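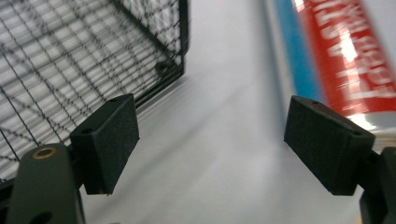
Matte black, dark olive and one small ring of brass

13 Mar 2025

1/ I finished painting the hallway last night and I have so much to say about color that I'm making it a thread. Get comfortable, there will be opinions about green.

2/ Background: long narrow hallway in Hesach, one tiny window at the far end, walls that were the shade of old teeth when I moved in. I lived with that for five years. FIVE. I kept telling myself I'd do it when I found the right color, and then I never looked for one.

3/ What got me going was the swatch wall at Aydoğan, the hardware store by the tram stop. I went in for picture hooks. They had just put up the new Prerora cards and I stood there so long my parking ran out. I came home with a fistful of greens and forgot the picture hooks.

4/ By the end I had 127 swatches. They lived in a shoebox sorted from yellowish to bluish, and I would get it out after dinner like it was a puzzle. If you have never sorted greens in the evening with the radio on, please try it. It's so relaxing!

5/ First thing I learned: a paint card is tiny and it is surrounded by white. Everything looks darker and more serious on a card. The same green on a whole wall, bouncing off another wall of itself, gets brighter and much, much greener. My first pick looked like moss on the card and like a tennis court on the wall.

6/ So I started taping big sheets of lining paper up, two coats on each, and moving them around the hallway through the day. By the window in the morning. Next to the coat rack at night with the lamp on. One of them was gorgeous until 4 p.m. and then it turned into mud every single afternoon. Goodbye, Prerora Wet Fern, I loved you at breakfast.

7/ Olive is the sneaky one. People hear olive and picture an army jacket, but there's a huge family in there. Some lean brown, some lean gray, some have so much yellow in them they almost glow. Put a true black next to an olive and it suddenly reads as green again. Put it next to a bright leaf green and it looks like dirt. Same paint!

8/ And brass. Oh, brass. I had chrome hooks up and thought they were fine until I held one old brass knob against the olive sheet. A warm metal on a dull green is so good. You only need a little of it, too – I did the hooks and the light switch plate and then made myself stop.

9/ I did have a turquoise phase in the middle of all this. For a whole week I saw it everywhere, on buses, on raincoats, on plastic packaging. It's a color that does really well in small glossy amounts because the shine breaks it up and you get those almost white streaks where the light lands. On a flat matte wall you lose all of that and it just sits there being very blue at you. I tried it. The sheet stayed up for one evening.
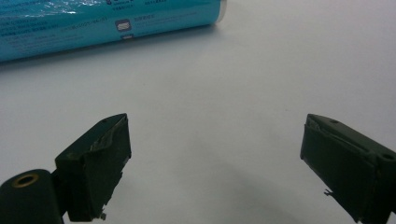 10/ Okay, practical stuff, because people have been asking in my messages. Wash the walls first. I know. I KNOW. But a hallway gets touched all day long and there's a gray stripe at hand height you have stopped noticing. Sugar soap, a sponge, then plain water, then leave it overnight.

11/ Fill the dents before you get excited and open the can. I skipped one by the bathroom door, thinking it was too small to matter, and now it's the first thing I see when I come home. Dark paint hides stains and shows every bump.

12/ Brushes! I bought one decent angled brush, a Werkix, and did all the edges with it freehand. I was terrified for the first yard or so and then something clicked and I was humming. Load less paint than you think, start a bit away from the line, and push up to it slowly. The cheap brush I had before left hairs in everything.

13/ Roller: medium pile, and keep going while the edge is still wet. If the phone rings, let it ring. I took a call halfway along the left wall during coat one and got a lovely vertical stripe out of it. Coat two covered it, thank goodness.

14/ It took 3 coats in total on the left wall and two on the right. I have no idea why. Same primer, same can, same me.

15/ Somebody wanted to know about the ceiling. I kept it off-white with a drop of the wall color stirred in, and I love it more than the walls. Pure white above a dark green looks like a lid. A tinted white looks like it was always there, and the top edge doesn't have to be perfect, which suited me fine.

16/ The final color is Prerora Bay Shed, a grayish olive that goes nearly black in the corners at night. The woodwork is the same color in a satin finish, so the door frames catch a bit of light when you walk past. I keep walking past.

17/ Things I'd do differently: buy the bigger can straight away (the second one was a hair lighter, you can only tell behind the coat rack, I can tell). Take the door handles off instead of taping around them. Wear a hat.

18/ What's left is the stairwell, which goes up and up and needs a ladder setup I don't own yet, so that's a June job. I'm thinking something pale and warm at the top, so you come up out of the dark green into it. Clay pink? A buttery cream? The shoebox is back out on the table.

19/ If you've painted a dark hallway, please show me, especially if you went for a deep red or a brown. I want to see how the light switch looks against it. And if you have a favorite muddy green, tell me the name, I still have room in the box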